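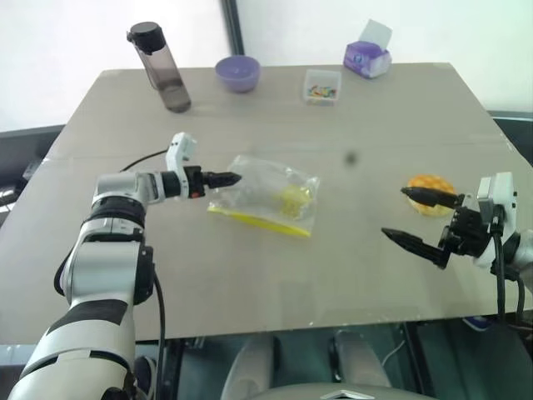 Unit 4: Packing Dry Goods in Flexible Packaging
Food Storage and Handling, course handout, Marwat campus

4.1 Scope

This unit covers small portions of dry food held in flexible bags: resealable zip bags, tie bags and thin carrier-type film. Rigid containers were treated in Unit 3 and appear here only where a bowl or bottle shares the work surface with a bag. Read the Drarthorpe storage notes, pages 5 to 15, before the practical.

4.2 Terms

Portion: the amount of food placed in one bag.
Headspace: the volume inside the closed bag not occupied by food.
Seal line: the full length of the zipper, from one side weld to the other.
Fines: crumbs and powder that separate from a baked product in handling.
Staging row: items waiting along the far side of the table, outside the work area.

4.3 Layout of the work surface

The near half of the table is the work area. One bag is in the work area at a time, with the item that belongs to it. Everything else goes in the staging row. Bottles stand at one end of the row with caps fully closed. Empty bowls stand open side up and are not stacked during the exercise.

A light, matte surface is preferred. Clear film is difficult to see on glossy laminate, and fines are difficult to see on dark surfaces. If the table has a seam, keep the bag clear of it - crumbs lodge there and transfer to the next bag.

4.4 Zip bags

Lay the bag flat and smooth the film outward from the center. Inspect the zipper over its whole length. A colored zipper makes this step quicker, as gaps appear as a change in shade. A clear zipper has to be checked by touch.

Open the bag fully before loading. Hold one lip of the bag still and move the other. Load crumbly material toward the closed end, away from the zipper. Wipe any fines off the track with a dry cloth. Close from one side weld to the other in a single pass, stop 4 cm short, press out the headspace with the flat of the hand, then complete the seal.

Waffle cookies and other thin baked items need different handling. The grid pattern gives the cookie many thin walls, and these break under point loads. Support the cookie from beneath and slide it in parallel to the film. Do not press out the headspace. A small cushion of air reduces breakage, at the cost of faster softening.

4.5 Soft film and loose bags

Thin film without a zipper does not keep a shape. Once bunched, it has no obvious opening, and the first task is to find an edge.

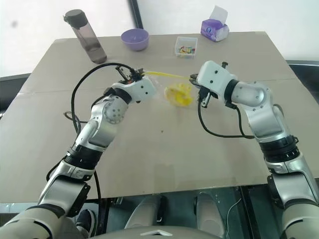

Work from two points. Take hold on both sides of the bunched material and draw the hands apart slowly, keeping the pull low over the table. Thin film stretches before it tears, and a narrow strand under tension is a sign that the grip is on too little material. Release one side, take a wider hold and repeat. When an edge is free, follow it to the corner, lay the corner down and flatten the rest from there.

Film that has been stretched into a strand is not used for food. Fold it and put it with the scrap.

4.6 Labeling

Each filled bag carries contents, month of packing and batch number, written on the label before it is applied. Course batches use the Heda numbering format. The last batch entered in the Prirkholm log was 3,897, so numbering continues from there. June batches are kept on the lower shelf.

4.7 Practical

Work in pairs. Each pair packs 5 zip bags and flattens one loose bag. Record for each zip bag:

- zipper type, clear or colored
- contents and condition before loading
- seal complete on first pass, yes or no
- visible breakage after 15 minutes at rest

Hand in the record sheet with the bags. Sheets without a batch number are returned unmarked.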